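Lista de comprobación -- Célula móvil de manipulación, zona de comedor
Fecha: 2026-07-17
Revisa: Witold Czarnecka. Visto bueno: Ott Siliņa
Equipo: brazo Caltamach, puesto 27

1. Antes de dar tensión

1.1 Parada de emergencia accesible desde los dos lados de la mesa. Conforme.
1.2 Cables de la base recogidos y fuera del paso. Conforme. La brida vieja se cambió en abril.
1.3 Personas fuera de la zona de alcance. Conforme.
1.4 Límite de velocidad en modo manual. Conforme, parámetro 318 bloqueado con contraseña.

2. Pinza

2.1 Dedos abiertos del todo antes de bajar hacia el objeto. Conforme.
2.2 Estado de los bordes de contacto. Observación: el dedo derecho tiene la tira clara del borde superior gastada y algo deshilachada. Pedir recambio a Sobczak y no pasar de 500 ciclos más con esta.
2.3 Tornillos de los dedos con marca de par. Conforme.

3. Superficie de trabajo

3.1 Objeto a coger separado de los demás. Conforme -- la mazorca amarilla queda entre los dos dedos y el asa de la olla blanca apunta hacia el dedo izquierdo. Vigilar esa asa en el cierre y en la retirada lateral.
3.2 Reflejos. Observación: el tablero blanco brilla mucho y devuelve las luces del techo. La norma interna pide anotarlo cuando se trabaja con visión. Queda anotado.

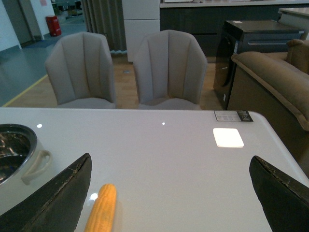
4. Entorno

4.1 Sillas. Hay dos frente a la mesa, al otro lado. Incluirlas como obstáculo en el mapa de Wodow antes de mover el brazo en esa dirección.
4.2 Línea amarilla del suelo visible y sin tapar. Conforme en el tramo revisado.
4.3 Sofá y lavadora: la base no debe girar hacia ese lado con el brazo extendido. Instrucción repetida al operador.

5. Pendiente

Recambio de la tira del dedo derecho (O. Siliņa).
Actualizar el mapa con las sillas (W. Czarnecka).
Archivar esta hoja en la carpeta 37.

Resultado: apto con observaciones. Solo modo manual hasta cerrar el punto 2.2.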